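I paid for the Friday seminar so you can save your money

My brother-in-law has been on at me since the winter to "do something about my mindset." I drive a delivery route and fix up old radios on the side, and I wasn't aware my mindset needed work. But he offered to cover half the ticket, and my half came out to less than a set of tires, so I went.

The event was called Pavmont, which I assumed was the hotel until I got there and found the hotel was called something else. Pavmont is a method. It has a capital P and a little wave over the logo. The man behind it is Prasert Pongsiri, who used to sell commercial flooring and now sells Pavmont. He's good on a stage, I'll give him that. He walks down into the aisle and talks to people by the name on their sticker, and you can feel the whole row sit up straighter.

Doors were at 6 pm. We started at 6:40 with a song.

Then came the number. Prasert told us he had worked with 800 business owners and that every single one of them had "broken through." I wrote that down because I wanted to ask about it. Broken through to what? Did any of them quit halfway, or go broke, or just stop returning calls? I've had a gym membership, so I know how these lists work. You count the people who stayed and call that everybody.

I did get to ask, in the break, by the coffee. He told me that doubt was "the tax we pay to stay small." I said I was only asking how he kept track. He put his hand on my shoulder and moved along to a woman who was having a much better night than me.

The second part was the exercise. You pair up and tell the other person the story you've been telling yourself, and then they tell it back to you in a kinder voice. I got Sille Vídalín, a bookkeeper who had been sent by her employer and had a report to write about it. We gave it a fair try. Her story was that she's bad at speaking in meetings. I told it back to her kindly. She said it sounded the same but slower. We spent the rest of our ten minutes on whether her sister should buy a house with a shared driveway (no), and I'll be fair and say that I enjoyed that part a lot.

Around us people were crying, a few of them. I don't want to sneer at that. If you've had a rough year and a stranger looks you in the eye and says something nice, it's going to land. I just don't see why it needs a trademark. You could get the same thing from a neighbor, or a decent barber.

The last 30 minutes were the pitch, and this is where I got grumpy. There are 3 levels. The lowest one is called Trotix and it's a set of morning recordings. The middle one I couldn't follow. The top one is a private circle called Skulon, and for that you get a phone call with Prasert every other week, plus a retreat in April. The price on the slide was $1109 a month, crossed out, with the real price available only to people who came up to the table that night. I have bought a used van from a man in a parking lot and felt less hurried.

Chalerm Ruangrit, who was sitting behind me and had been to two of these before, leaned over to tell me that the table price is the same every time. He was still thinking about signing up. He told me he likes how he feels on the drive home. I asked how he feels the week after, and he thought about it for a good while and said "busy."

So what did I get? A workbook with a lot of blank lines in it. A pen that works. One idea I may keep, which is to write down at night the one thing you're dodging and do that first in the morning. My grandmother had the same idea and gave it away free, usually while you were trying to eat.

I've done it for nine days now. I called the dentist. I sent back the radio part that came in the wrong size. My life hasn't been transformed, but the tooth is getting looked at.

My brother-in-law wants to know if I'd go again, and whether I'd look at the Trotix recordings if he shared his login. I told him I'd listen to one. If it opens with the song, I'm turning it off.

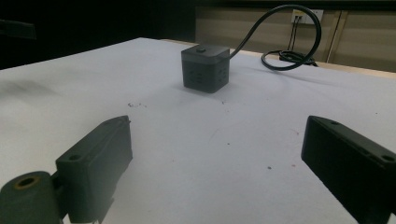 He sent me the login last night, with three exclamation marks. The first recording runs forty-one minutes, which seems like a lot of morning to me, so I'm saving it for the long half of the route and I'll write up whatever I hear.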